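Section 3: Setting Up Your Clandora Two-Tier Table for Dry Goods

Now that the table is standing on its own four legs (and well done, because the last leg is always the fiddly one), it's time to give it a home and put something on it. Most people who buy the Clandora use it for pasta, rice and other dry packages, so we've written this section with a small pasta supply in mind. If you plan to keep tea or baking things on yours, the steps are very much the same.

Before you start, have ready:
A soft, dry cloth
A second cloth, slightly damp
The packages you want to store
The spare screws from the small Bronent bag, in case one has gone missing

3.1 Choosing the spot

1. Pick a flat, level place. A countertop, a pantry floor or a sturdy worktable will all do nicely.

2. Set the back edge of the table close to a wall. Long packages are easily pushed too far when you reach in with one hand, and the wall will stop them.

3. Press down gently on each corner of the top shelf, one after the other. If the table rocks, go back to Section 2 and check that every leg is turned all the way in.

4. Leave yourself 12 inches of free space in front. You'll want it for laying out packages while you decide what goes where, and you'll be glad of it again every time you restock.

Note: The small screw holes near the corners of the top panel are part of the design. Please don't fill them with putty or glue, as you may want to take the table apart one day for a move.

3.2 Sorting and loading

5. Bring all your packages over and set them down near the table before you put anything away. It makes a bit of a mess for a few minutes, and that's quite all right.

6. Check each package for small tears, especially at the top seam and around any clear window. Move anything torn into a jar with a lid.

7. Start with your longest package, which for most households is the spaghetti. Lay it flat on the top shelf. If it's too long to lie straight, turn it at a slant from the back edge toward a front corner.
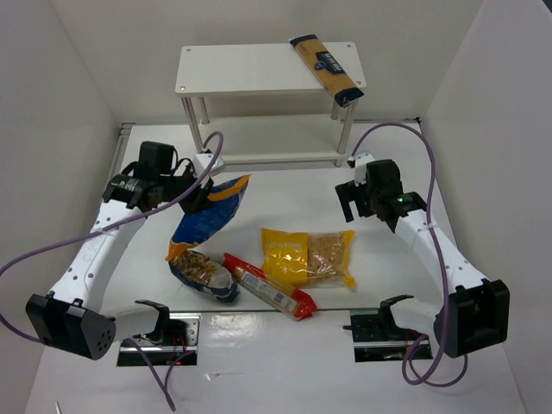 Figure 5. Spaghetti laid at a slant on the top shelf, with a blue bag of spirals held by its top corner.

8. Look at the front end of the long package. A little overhang does no harm, but slide it back if it sticks out far enough to catch a sleeve.

9. Next come the bags. Spirals, shells and other short shapes settle at the bottom of the bag, so lift by the top corner, let everything sink down, and then slip your other hand underneath before you raise it to the shelf. Our own Clémence Lecomte, who tested the loading steps in her kitchen at home, likes to give each bag a gentle pat at this point so that it lies flatter. We've all picked up the habit from her.

10. Put the packages you cook with most often toward the front, and turn the labels so you can read them — it saves a good deal of rummaging at supper time.

CAUTION: Do not load the top shelf with more than 10 pounds. Glass jars and canned food are heavier than they look, so please keep them somewhere lower.

CAUTION: Do not lift or carry the table while there are packages on it. Clear the shelf first, then move the table with both hands.

3.3 Keeping the surface underneath clean

Dry goods shed more than you'd think, and crumbs and dust like to gather near the legs. Once a month or so, and certainly during your big April cleaning if you do one, give the surface a proper going-over.

11. Take everything off the table and set it aside.

12. Bend down and look across the surface toward a lamp or a window. Tiny specks are much easier to spot where the light shines back at you.
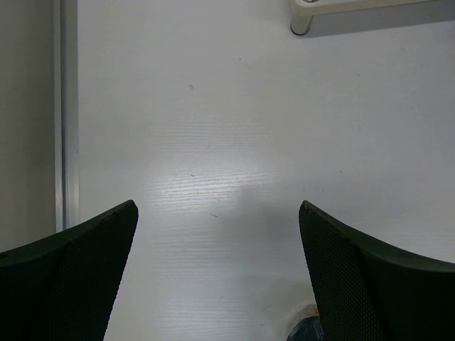
Figure 6. Small dark specks on a white tabletop, easiest to find near the bright patch.

13. Wipe with the dry cloth first, toward you, and then follow with the damp one. On a surface with a wood-grain pattern, go along the grain.

14. Lift each leg a touch and wipe beneath the foot. Let everything dry before you reload.

Note: For replacement legs or feet, contact Porna customer care and mention part 3029.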